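Mesh chair with headrest -- how do you set the lumbar bit?
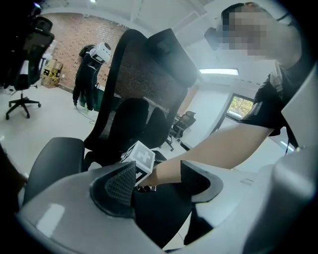 Finally ditched my old dining chair for a proper mesh office chair with a headrest and I am rapt! My back feels miles better already. Only thing is the lumbar support, I can't work out how high it should sit. Any tips? I've got 20 more marking sessions to get through before the end of August!
Xolani Kruger
3 comments

matos_fan
Oh you'll love it! Sit right back first, feet flat, then get the curve into the hollow just above your belt. Do the armrests after that -- shoulders relaxed, elbows at your sides. Headrest last of all. Give it a few arvos before you fiddle again!
Share

Drusteo
just move it till it feels good mate

idix1112
Check your seat height too! Mine felt awful till I dropped the seat a bit.
Share 20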